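Inside the "Stonness" prop sale
September | By Adom Eshun
Print | E-mail

The doors opened at 10 a.m., and the line already ran past the loading dock.
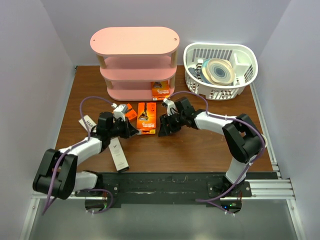 What was for sale

"Stonness" wrapped its fourth and last season in the spring, and the studio put most of what was left on the floor of Warehouse 13. The catalog listed 4,000 items. Staff let in 200 people at a time.

Costumes went first. The green raincoat Tredero wears in the pilot had a sold tag on it before I got to the rack. Diner mugs were still going at noon, two per person.

The sets

A guide took small groups through the Kwofie kitchen, the only set still standing. It is smaller than it looks on TV -- the window over the sink opens onto a painted board, and the stairs stop at the sixth step. We had ten minutes and could not sit on anything.

The Gorkis Motel sign was there too, but not for sale. The guide said one of the producers is keeping it.

Getting in

Tickets were $46, parking included. Bring a card, as the registers don't take cash. Large pieces have to be picked up by the end of the month. I left with a mug and a room key.

Last updated: September, 4:15 p.m.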